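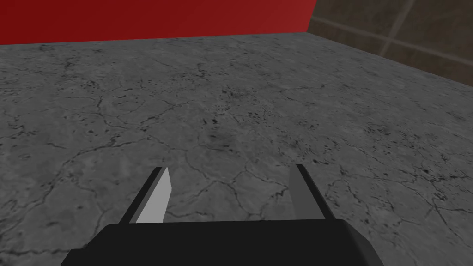
2 May 2018
By Haf Ifans

I've been playing with Quan for most of the spring, and I promised a few of you I'd write it up once the trial ran out. It's the practice simulator from Drutemero: you get a two-fingered gripper on your screen, a table to work over, and as many goes as you like without bending anything you've paid for. You can swap the surfaces too, and I've grown very fond of the cracked grey stone one with all the little black pits in it (the red wall behind it is a bit much first thing in the morning, but I've got used to it!). I like to start with the fingers wide apart and nothing on the table at all, just getting a feel for the view from behind the gripper before I ask it to pick anything up.

Setting up was easier than I'd feared. The download took 72 minutes on our slow line, then there were two screens of questions and I was in. Viktória Juhász had a go on my laptop at the Pestbridge meet-up and was steering happily before I'd finished my tea, although she did say the menus were a muddle, and she's right – the save button lives under "Extras", of all places.

My one real grumble is the price. It's £593 for a single licence, which covers 2 computers, and the support only runs for 3 months. That's fine for a workshop, rather steep for a kitchen table. Vonano do a cheaper one and I'm hoping to borrow a copy from Ettore in time for the next issue, so if you've used it, do drop me a line and tell me what to look out for.

14 shares | 3 comments

Contact the editor | © 2018 Pestbridge Robot Club | Back to top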